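Re: [clonon-users] planner stops short on place
From: Njål Solheim
Date: May 8, 2025

> On our arm the Clonon planner calls the place done while the
> part is still above the table. Is it the depth filter or the
> contact check?

Hi all, my money's on the contact check! I had the same thing with the Randavon driver (we run the loop at 20 Hz, so the force signal gets pretty chunky) and the filter was fine. What I'd try, in order:

1. Set contact_window to 4 and log the raw wrist force. Mine spiked on the way down, well before any contact. The spot I mean is with the brown cylinder upright, just over the tabletop:

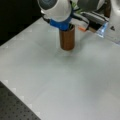 2. Replay the log with the filter off. If the stop height doesn't move, leave the filter alone and send me the log.

Njål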